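Larine opens its linen lending service to families and hosts across the district

Thursday, September 15, 2022

Larine, the family-run bedding and household linen company, is very pleased to announce that its lending service is now open to everyone in the district, after a summer trial that brought in far more friends and neighbours than any of us had dared hope for. Under the service, known as Selline, households can borrow a full set of bed linen for as long as they need it, hand it back when they are done, and leave the washing to us.

The idea came from a conversation over the shop counter. Kamlesh Mathur, who founded Larine with his late brother, had a customer in tears one morning with a wedding in the family, relatives arriving from three cities and not nearly enough sheets to go round. He lent her what he had on the shelf and told her to bring it back when the last guest had gone home.

"She came back with everything folded beautifully and a box of sweets on top," said Mr Mathur. "I thought, well, there must be other people in the same fix – and of course there were, all over town!"

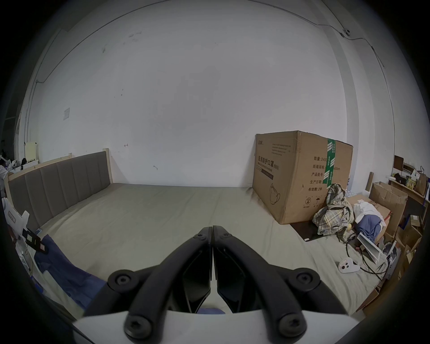 The trial began with 13 households and had grown to 408 by the end of August. Between them they borrowed 1,411 sets, for weddings, new babies, students home for the holidays, and in one case a grandmother's birthday that went on for the best part of a fortnight. We have loved hearing these stories, and a good many of them are now pinned up behind the counter in our Tyagi Road shop.

Each set holds a fitted sheet, a flat sheet and two pillowcases, and comes in single, double or king size. Borrowers may choose from 5 colours, and the softer greens and greys were so popular over the summer that we have ordered a good deal more of both. Everything is pure cotton, washed without perfume, and checked by hand before it goes out again.
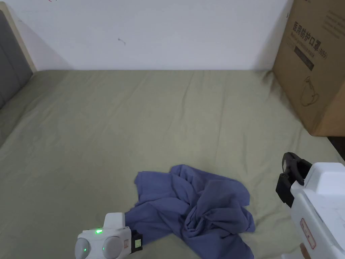
A sage-green fitted sheet on the bed, with a grey upholstered headboard.

Laundering is carried out by our good friends at Hamico, who have looked after our shop returns for many years and who have taken on a second evening shift to keep up. Kiran Kushwaha, laundry manager at Hamico, said her team had enjoyed the change.

"We mostly see hotel whites, so a bit of colour going through the presses has cheered everybody up," she said. "People are very careful with the sets, too. We had expected many more stains than we have had."

Families who took part in the trial also asked us for help with the everyday side of things: how to fold a fitted sheet, where to keep spare bedding in a small flat, what to do with the pile of clean clothes that always seems to land on the bed. Jitendra Yadav, who runs our shop floor, has put together a short run of free Saturday morning sessions on just these matters, with tea provided and children very welcome.
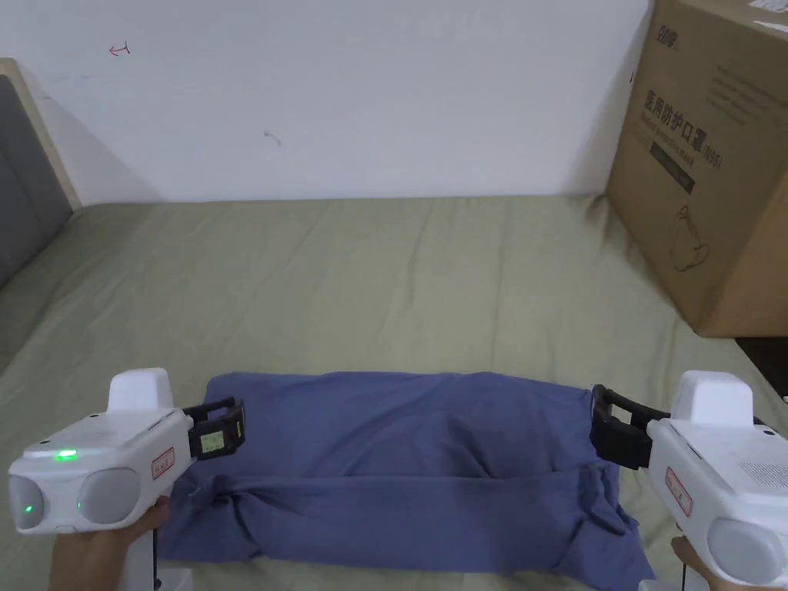 How to borrow a set

Call in at the Tyagi Road shop with proof of address and a small deposit, which is returned in full when the linen comes back. Sets can be taken away the same day in most sizes, though we do ask for a week's notice for king size or for larger family gatherings. Delivery is free within the district for anyone who finds it hard to get out.

Please don't wash the linen before returning it. Shake it out, pop it in the cotton bag it came in, and drop it at the counter during opening hours.

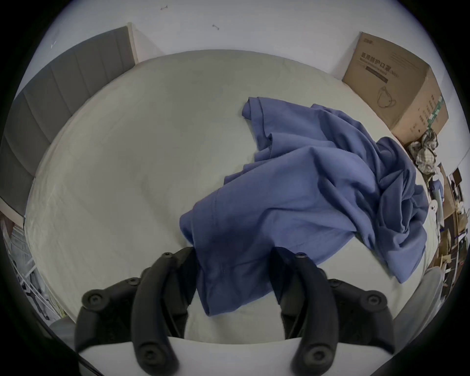 Blue shirt on a bed made up with a pale grey-white sheet.

Places at the Saturday sessions can be booked at the counter or by telephone. Santosh Maurya will be glad to answer questions from the press, and to arrange visits to the shop or the laundry for anyone who would like to see how it all works.

Larine sells and lends bed linen, towels and table linen from its shop on Tyagi Road, open Monday to Saturday.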